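Über uns

Nilisero ist eine kleine Firma für Geschenkboxen mit Lebensmitteln. Wir stellen Boxen zusammen, packen sie mit der Hand und schicken sie an Privatleute, an Büros und an Vereine. Viele Sachen in unserem Sortiment kommen aus China, andere aus Frankreich und aus der Region, in der wir arbeiten.

Wie es angefangen hat

Mein Name ist Anika Delacroix. Deutsch ist nicht meine Muttersprache, ich bitte um Geduld, wenn ein Satz etwas steif klingt. Ich wollte diese Seite aber selber schreiben und sie nicht einer Agentur geben.

Bevor es Nilisero gab, habe ich in einem Laden für asiatische Lebensmittel gearbeitet. Vor den Feiertagen kamen oft Kunden, die ein Geschenk suchten und vor den Regalen standen, ohne zu wissen, was sie nehmen sollen. Ich habe ihnen dann etwas zusammengestellt: eine Packung Nudeln, eine Sauce, ein paar Bonbons. Eingepackt wurde es in dem Karton, der gerade da war. Im Mai habe ich die ersten eigenen Boxen verkauft, auf einem Markt, an einem Tisch, der viel zu klein war. Ich hatte 50 Stück mitgebracht und am Abend noch 2 davon. Eine habe ich behalten, sie steht bis heute im Büro auf dem Schrank.

Später ist Keisha Bellamy dazugekommen. Sie kümmert sich um den Einkauf und um die Bestellungen der Firmenkunden. Wenn Sie bei uns anrufen, sprechen Sie meistens mit ihr.

Was in unsere Boxen kommt

Wir haben zurzeit drei Linien. Die Box Enache ist die kleine, mit Süßem und Tee. Die Box Jomik ist für Leute, die gern kochen: Nudeln, Gewürze, etwas Scharfes und immer ein kleines Bonbon dazu. Nevix ist unsere Linie für Firmen, bei der Sie den Inhalt selber wählen können. Für Nevix brauchen wir eine Bestellung von mindestens 70 Boxen, sonst lohnt sich der Druck der Einlegekarten nicht.

Trockene Ware kaufen wir in kleinen Mengen. Das kostet etwas mehr, aber wir müssen dafür nichts lange lagern. Jede Sorte, die wir neu aufnehmen wollen, kochen und essen wir zuerst selber, und zwar genau nach der Anleitung auf der Packung. Bei manchen Produkten ist diese Anleitung nur auf Chinesisch gedruckt. In diesem Fall legen wir eine deutsche Übersetzung bei, auch für die Zutaten und für die Nährwerte. Wenn Sie eine Allergie haben, schreiben Sie es bitte bei der Bestellung in das Feld für Bemerkungen.

Wie wir packen

Zum Packen haben wir einen eigenen Raum mit einem langen Tisch. Der Boden der Box wird zuerst ausgewischt, dann kommt das Flache und Leichte hinein, zum Beispiel die Nudeln im Beutel. Das Kleine kommt an den Rand, damit es nicht unter den Beutel rutscht. Flaschen und hohe Packungen passen nicht in die flachen Boxen. Sie bekommen einen eigenen Platz im Versandkarton und werden mit Papier umwickelt.

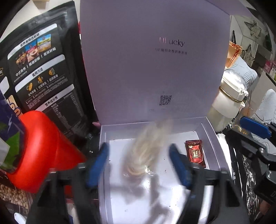
Am meisten Ärger machen die Krümel. Getrocknete Ware bricht beim Transport, und auf einem hellen Karton sieht man jedes Stückchen. Deshalb liegt am Ende vom Tisch ein weicher Pinsel, und bevor der Deckel zugeht, schaut noch einmal eine zweite Person in die Box. Bei großen Aufträgen dauert das lange - wir planen diese Zeit inzwischen mit ein.

Eine Bestellung geht innerhalb von 72 Stunden aus dem Haus. Vor dem chinesischen Neujahr und vor Weihnachten können wir das nicht immer halten, dann steht es auf der Startseite.

Verpackung und Rückgabe

Unsere Schachteln sind stabil und man kann sie gut weiter benutzen. Eine Kundin hat uns geschrieben, dass sie darin ihre Knöpfe und Garne sortiert. Leere Boxen in gutem Zustand nehmen wir auch zurück und rechnen sie bei der nächsten Bestellung an. Bitte schicken Sie sie nicht mit der Post, das wäre teurer als die Box selbst, sondern bringen Sie sie bei der Abholung mit.

Wenn etwas zerdrückt oder ausgelaufen ist, machen Sie bitte ein Foto und schreiben Sie uns. Wir ersetzen den Artikel. Die beschädigte Ware müssen Sie nicht zurückschicken.

Besuch und Abholung

Sie können Ihre Bestellung bei uns abholen, nach Anmeldung und an Werktagen. Einen richtigen Laden haben wir nicht - aber ein Regal mit einzelnen Produkten, aus dem Sie etwas mitnehmen können, auch ohne Box. Für Firmen machen wir gern einen Termin, bei dem man probieren und den Inhalt der Nevix-Box zusammen aussuchen kann. Rechnen Sie dafür bitte mit einer guten Stunde.

Für Fragen benutzen Sie das Kontaktformular. Keisha antwortet auf Deutsch und Englisch, ich auch auf Französisch.

Anika Delacroix
Nilisero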